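Can a machine sort my candy yet?

20 April 2019

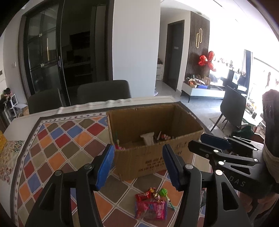

The candy job on a dining table, with two hand-held grippers over the box.

My aunt asked me in December when she can finally buy a robot to clean up after the family visits. She asks this every year, and every year I say "not yet" and she looks at me as if it is my fault. I write software for a small warehouse company, so in my family I am the person who is responsible for all robots in the world. This time I promised to give her a proper answer, and it took me until spring to write it.

I want to talk about chores, and I want to begin with a small one: a cardboard box on a table and a little pile of wrapped sweets in front of it. The sweets go in the box, or they come out of the box and get sorted. A child of four can do it, although maybe the child will eat some of the work.

For a machine this is a nasty job. Look only at the wrappers. The big pink packet is flat and creased and it shines, and a camera does not like things that shine, because the bright spot moves when the camera moves. The small gold candies are the same, only worse. The lollipop has a stick, so it has a good place to hold it, but if you take it by the stick it turns in the fingers. Each piece needs another kind of grip. And under all this there is a tablecloth full of colored diamonds, red and blue and orange and green. I can find a red candy on such a cloth in one look. I tried once to write a program that finds objects on a patterned background and I lost two weeks of evenings with it.

Then there is the box. A box has walls, and the fingers must go down between them without pushing the box away. Cardboard is light. When I pack at home I hold the box with my other hand and I do not think about it. A robot with one arm has no other hand, and with two arms it must plan so that they do not hit each other.

In our warehouse we had a visit from a salesman with a picking arm, a Virkus. I will be fair, it was good. It took 525 small cartons from one belt and put them on another belt, and it made no mistake that I saw. All the cartons had the same size. After this Huguette Chisholm, who runs our packing line, went to the shelf and brought a bag of mixed returns: a charger with its cable, a soft toy, a pair of socks, a half-open envelope. The arm took the toy by the ear, dropped it, and took the envelope two times without lifting it. The salesman said this was "outside of the demo". Huguette said this was her whole afternoon.

I think of that sentence often. A machine on the shop floor is fine when somebody has made the world tidy for it first. The home is the place where no one has done this. My kitchen drawer is different each time I open it, and I am the only one who opens it.

So how do you teach a machine this kind of work? The way I find most interesting now is to let people do the job with grippers in their own hands. You hold the gripper, you open and close the fingers, and you pick up the candy with them and not with your skin. A person then has the same clumsy fingers as the robot will have, and still the person finds a way. You learn very fast how much help your fingertips gave you before. I tried something similar with two pairs of kitchen tongs and a bowl of wrapped caramels. I did 80 caramels. The first ones were terrible. After 60 I noticed that I had stopped squeezing from above and I was sliding the tongs in from the side, low on the table - and I could not tell you when I decided this. I think a rule like this is very hard to write down in a program, and quite easy to show.

My tongs did not solve everything. Flat packets were the worst, I had to pull them to the edge of the table and catch them there. My wife asked if I was well.

Now the answer for my aunt. The round vacuum cleaner, yes, she has the Clelta and it works, except with the fringe of the carpet. The dishwasher is a robot too if you ask me, and a very good one, only it does not load itself. Folding shirts, I saw a video from a laboratory and it was played at a higher speed, they wrote it in the corner. Clearing a table after a birthday, with plates and paper and half a cake and sweets between them, no. I do not expect it in her kitchen in the next few years, and when it comes it will be slow, and she is not a patient woman.

If some reader works with soft grippers or with ribbed finger pads, please write me how they do with thin plastic. I would like to know it before I buy more caramels.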